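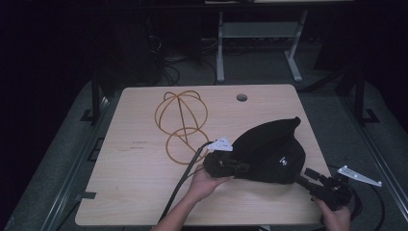

Wrist drops out under load, cable or driver?

Forum: Arms and Grippers > Faults and repairs

tablerail
Posted 19:40

Looking for ideas before I order parts. We run a pair of small arms on a bench frame, Cemard joints, Trotell driver board, 24 V supply. The left arm has a padded fabric cover over it.

The fault: the wrist joint loses torque partway through a move. No warning, it just goes limp and whatever it was holding comes down. The log gives code 1002 and then nothing from that joint until I cycle the power. The other joints carry on as if all is well, so the arm finishes its move with a dead wrist on the end.

It did this 15 times in 600 cycles yesterday. Always the same joint. It never does it with the cover off, but I have only run 35 cycles that way, so I don't put much weight on it.

So far I have reseated the connectors at both ends and updated the driver firmware. No change.

old_solder
Posted 19:58

Cable. On the Trotell boards 1002 is lost comms with a joint. If the motor was overheating you would get a temperature code first. A conductor has broken inside the insulation, probably where it leaves the bracket, and it opens up when the wrist turns far enough.

Does it fail at the same angle each time?

tablerail
Posted 20:11

Mostly towards the end of the turn, yes. I had two that went while it was hardly moving though.

pinchpoint
Posted 20:15

Leave the wrist for a minute. You have a joint that goes limp and an arm that keeps moving. What stops it hitting someone? If one joint drops off the bus the whole arm should stop. Sort that before you run another 600 cycles looking for the fault.

tablerail
Posted 20:22

It's a small arm and it moves slowly. The stop button is within reach.

pinchpoint
Posted 20:30

A stop button only helps if somebody is looking at it. Ours was small and slow as well and it still put a bracket corner into the back of a colleague's hand. Two stitches. There's a setting for what the controller does on lost comms and on the boards I've used it was set to "continue" from new. Set it to "stop and hold".

hexkey_jafri
Posted 20:41

I don't agree with "stop and hold" for everything. If the wrist has already gone limp then holding the other joints leaves the load hanging over whatever is underneath. On our Jafri cell we lower to the table at slow speed, then cut power. Depends what you're carrying.

pinchpoint
Posted 20:47

Lowering means moving an arm you already know is faulty. I wouldn't.

hexkey_jafri
Posted 20:52

The other joints are fine in his log. But all right, either is better than carrying on.

mbench
Posted 21:05

Going back to the fault, I'm not convinced it's the cable. We had the same code on an Aria arm and changed the cable twice for nothing. It was the supply sagging when two joints started together. The joint at the far end of the chain reset itself, and a reset looks just like lost comms. That would fit the two that went when it was hardly moving.

Put a meter with min/max hold on the supply at the wrist end. Measuring at the power supply tells you nothing.

old_solder
Posted 21:14

Could be, but a sag wouldn't care whether the cover was on.

mbench
Posted 21:17

35 cycles. At his rate he might not see one at all in that many.

old_solder
Posted 21:20

Fair point.

tablerail
Posted 22:36

Changed the lost comms setting. It was on "continue", as pinchpoint said. Now on stop and hold, tested by pulling the wrist plug with the arm unloaded, and everything stopped.

Then the meter. Lowest reading at the wrist end over a short run was 22.9 V, and it dropped out once during that run. I wouldn't expect 22.9 to reset it.

With the power off I unplugged the cable and bent it by hand with the meter on continuity. One of the data wires goes open when I push the cable sideways near the strain relief. The cover pulls it that way when it's fitted.

mbench
Posted 22:44

Cable then. I'd still check the supply with both arms going, 22.9 on a short run isn't great.

old_solder
Posted 22:49

Get the high-flex type and leave a proper loop before the clamp. Don't put the tie right up against the connector.

tablerail
Posted 22:58

Ordered two. Both arms stay off until they arrive.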